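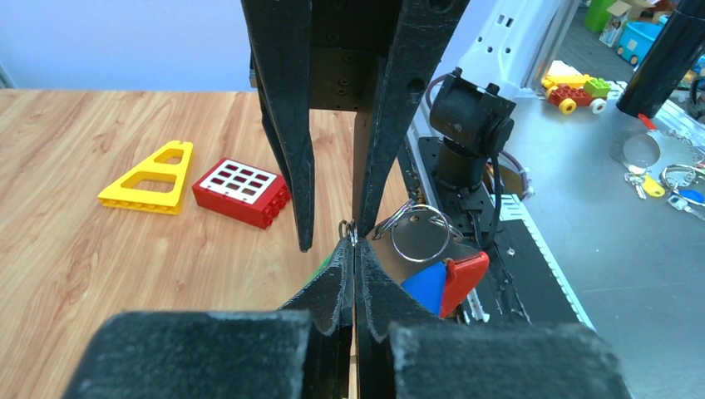 Photo: wrist camera, bench 2, Trorent workshop

Tuesday, February. Gripper, key pick-up

Carried on with the keys. The toy bricks went well enough last week that I stopped logging them, so they are on the table only as clutter. The keys are the awkward set: thin metal, shiny, and everything below the ring swings.

Changes since the last entry:

Fingers. Swapped the flat pads for the thicker ones. The flat ones closed parallel at the base but opened up at the tip under load, so a thin ring slid out downwards. The thicker pads meet at the tips first. The small silver ring is held right at the tips, with the larger split ring, the clear tag and the blue and red key covers all hanging from it.

Closing force. Down to 13 per cent of the driver's range. At the old setting the ring turned in the pads as they closed and ended up edge-on. With the lower value it stays as it was picked. Have not tried it with anything heavier.

Wrist camera. Re-seated and the screws done up with thread lock. The calibration had drifted again, almost certainly from the bracket working loose. New calibration saved as 1201 in the shared folder. Do not use the earlier one, it puts the grasp point too far towards the wall.

Second camera. Still on the black pedestal, bolted to the perforated plate. The purple cable needs a clip. It has a loop in it which is fine while the arm stays on the wood side, but I would not like to find out what happens on a long reach over the metal surface. Okafor sell a stick-on clip that fits the holes in the plate. Added to the order.

Runs: 137 attempts logged on the key sets up to tea time. Six were thrown out where the driver lost its connection and the arm stopped on the way down. That is the Puvent interface board again. Reseating the plug clears it for an hour or so. Suspect the crimp on the ground wire and not the board itself, but have not had it apart.

Failures are mostly of one kind. The ring lies flat on the table, the pads come down either side and there is nothing for them to get under. On the wood it sometimes tips up against one pad and is caught. On the grey metal it just skates. Options:

- thin rubber mat on the metal side
- chamfer on the inside of the pad tips
- go for the tag first and forget about the ring

The mat is cheapest and will be tried first. The chamfer means printing another pair of pads and the Vodska printer has a blocked nozzle at present. Going for the tag would need the vision side retrained on tags, as it currently returns the centre of the whole bunch, which for a spread-out set of keys may be a bit of bare table.

Note on reflections: the silver disc is being picked up as a ring in the detector with fairly high confidence. Leave it on the metal side for now, as it makes a useful false target, but mark those runs separately in the log.

To do:
Clip for purple cable
Remake ground crimp, then a full hour without touching the plug
Cut mat, fix at corners only
Clear the nozzle
Repeat at 13 per cent with a heavier bunch

Power to the arm is off at the wall. Calibration jig is back in the second drawer.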